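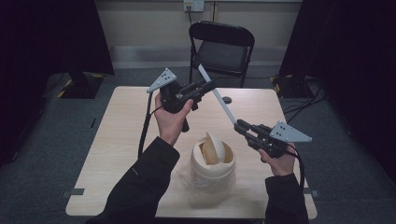
2 min read

Guver has paused work with its hand-held grippers after the fingers on one of them closed without being told to. The fault came up 3 times in July, always during tabletop jobs, and the firm put it down to a loose cable connector. Nobody was hurt.

Kasten, which supplies the grippers, says it ran 1000 test closures and could not repeat the problem. It has not said whether the cables were moved during those tests, as they are in normal use.

"A clean bench test tells me very little," said Eimear Cullinane, a safety engineer at Brondora, which uses the same model. Guver says new connectors will be fitted within 30 days. It calls the fault "minor" and has yet to publish its log.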